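Home Research Papers People Contact
Last updated 27 April 2025
9 min read

4. What people do with a pile of cloth

4.1 Sorting before folding

I went into this part of the study thinking I'd be writing about folding. I ended up with page after page of notes on what people do before they fold anything, and I've come to like that part much more (my co-author, Phyllis Staniforth, says she saw it coming from January).

We asked 19 households in Ashby to let us watch them deal with a mixed heap of fabric at home. By mixed I mean whatever had built up: scarves, table cloths, shirts, offcuts from sewing, the odd thing with a cord still hanging off it. We didn't tell anyone how to start. Most people began by pulling at whatever was on top, and then, within the first 30 seconds or so, they stopped and started looking for something. That pause shows up in almost every session, and I've called it the survey pause in our Enenum coding sheet.

What are they looking for? Color, mostly. People talked about "the blues" or "the whites" long before they talked about shirts or towels. That works beautifully when the heap is a jumble of bright things — a red piece next to a turquoise one is easy to pull out by eye. It works badly when the pile is mostly one color, and navy was the worst of the lot. Two navy prints lying across each other read as one big cloth until you tug a corner and only half of it moves.

Pattern is what people fall back on then. They follow a border or a row of diamonds with their eyes until it breaks, and they take the break as an edge. Figure 2 has the kind of heap I mean, with several navy prints close together and a few lighter cloths around them.
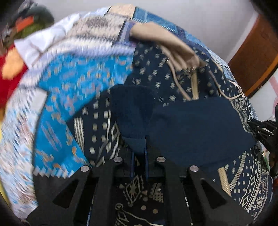

Figure 2. Patterned and plain cloths in a mixed heap.

Seven of our households gave up on color partway through and went by feel instead, rubbing a bit of cloth between finger and thumb. I'd love to say more about that, but our Gokari notes only cover what people said out loud, and nobody says much while they're rubbing a sleeve. The Sustport sessions, where we asked people to keep talking as they worked, are a little better on this and I come back to them in 4.2.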